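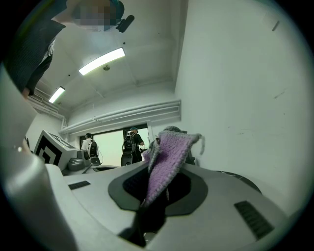
Plosura foil sheets, worth it?

inkypaws49
Has anyone tried the Plosura foil transfer sheets? Geltance has the 200 pack on sale through November 2018. The samples look too good, so I'm suspicious.

cardstock_crow
Bought them in October. Patchy on big sentiments, fine on thin lines. I wouldn't pay full price.

guluserfan
Disagree. Mine came out solid on 17 cards in a row. What glue are you using?

cardstock_crow
The Guluser pen, same as everybody. Were yours all small stamps?

guluserfan
Mostly small, yes.

cardstock_crow
Well, there you go.

inkypaws49
So the "full coverage" on the label is a stretch. Does the gold at least stay put in the mail?

papermoth
Two of mine flaked on the fold. I went back to Iglesias sheets, which cost more and come in fewer colors. Get the 2 sheet sampler first.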